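I moved into my place on Drorard Street with a shoebox of mystery hardware and one good screwdriver, and I've been learning as I go ever since. These are my notes on getting stuck screws out and putting them back so the next person (usually me) doesn't curse.

## Getting them out

**Clean the head first.** I skipped this for years! Paint, grease and old floor wax all pack down into the slot, and then your driver rides up and chews the metal. I use a wooden toothpick for fresh gunk and a scratch awl for paint. An old toothbrush does the rest.

**Try every bit in the box.** A bit that sort of fits will ruin the head in one slip. I have a 20-piece set from Vuvau that I got for cheap, and I still end up using the same 3 bits, but now and then one of the odd ones saves the afternoon. If it wobbles, keep looking.

**Push harder than you turn.** Lean your weight into the handle and turn slowly. If it won't budge, try tightening it a hair first - that little crack you hear is the good news.

**Oil and a coffee.** For rusty screws in metal, one drop of penetrating oil, then walk away. I usually give it until after lunch. Keep it off bare wood though, it leaves a stain that laughs at sandpaper (I went at mine with 400 grit for an hour, don't be me).

**Rubber band for chewed heads.** Lay a wide one flat over the head and press the bit through it. Works for me maybe half the time, and it costs nothing.

## Putting them back

**Turn it backward first.** In plastic especially, rest the screw in the hole and turn it counterclockwise until you feel a tiny drop, then go forward. The screw finds its old thread and doesn't cut a new one. I wish I'd known this before I wrecked the battery door on my Ustitz radio.

**Put the power driver down.** Plastic housings want a hand screwdriver and a light grip. Stop when it's snug. With two screws or more, start them all loosely and then go around and snug each one up. 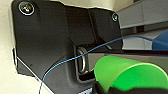 ## Keeping track of the little devils

I tape each screw to a sheet of paper in the spot it came from, with a rough sketch of the thing I'm taking apart. Egg cartons are fine too, until the cat comes by.

Leftovers go in baby food jars, sorted by wood, metal and "no idea." The last jar is the biggest. Last September I dumped it out on a cookie sheet and found the missing hinge screws for the pantry door, plus a very nice brass hook!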